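Limwood Room Acoustics Set

Data card, version 2

Summary

Limwood is a set of room impulse responses and background noise recordings made in furnished indoor rooms. It is meant for work on dereverberation, speech enhancement and blind estimation of reverberation time. The set holds 168 impulse responses. No speech is included.

Maintainers: Mahfuz Kumarasinghe (recording, calibration) and Obaidul Debnath (processing, packaging)
Released: April 13, 2023

Contents

ir/ has the impulse responses, one mono WAV file per source and receiver pair.
noise/ has the background recordings, one per room, made with the loudspeaker muted.
meta/rooms.csv has room dimensions, floor covering, wall finish and a short furniture note.
meta/pairs.csv has source and receiver positions in meters, measured from the corner nearest the door.
tools/ has the scripts used for deconvolution and trimming.

Measurement method

The excitation signal is an exponential sine sweep played through a single loudspeaker. Each sweep was repeated and the takes were averaged after alignment. Takes with audible impulsive noise were dropped before averaging. Doors and windows were closed. Ventilation was left in its normal state and is logged in the column hvac_state.

Deconvolution uses the inverse filter in tools/deconv.py. Responses are trimmed to 700 ms before the fade-out. Loudspeaker coloration is not removed. Users who need a flat response should apply the correction filter in meta/speaker_eq.wav.

Furnishing

Rooms were measured with their furniture in place. Hard, flat surfaces such as tabletops and desk fronts give early reflections that are often missing from simulated sets. Small loose items were not cataloged.

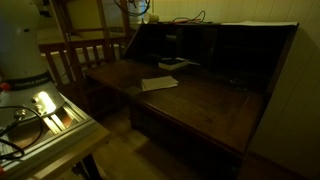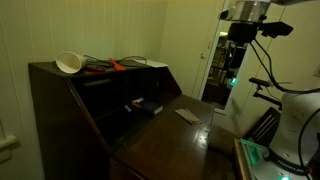 Known issues

1. Responses from the room named Goel contain low-level mains hum. A high-pass filtered copy is provided with the suffix _hp.
2. Decay estimates below the 125 Hz band are unreliable in all of the smaller rooms. Leave them out when fitting.
3. Receiver height is missing for part of the Zonard room. The affected rows have an empty z field.
4. Version 1 had left and right swapped in the position diagram. The coordinates in pairs.csv were correct and have not changed.

Splits

Splits are made by room, so that no room appears in more than one split. The lists are in meta/splits/. Do not shuffle across rooms if results are to be compared with the baseline table.

Loading

Files are 24-bit PCM. The loader in tools/load.py returns a float array and the matching metadata row. It resamples only when target_rate is set. The full set takes up around 600 MB unpacked.

License and contact

Audio and metadata may be used for research and teaching with attribution to the Mondero Acoustics Group. Scripts are under the MIT license. Report errors through the issue tracker and include the pair ID. The next revision is planned for December and will fill in the missing Zonard heights.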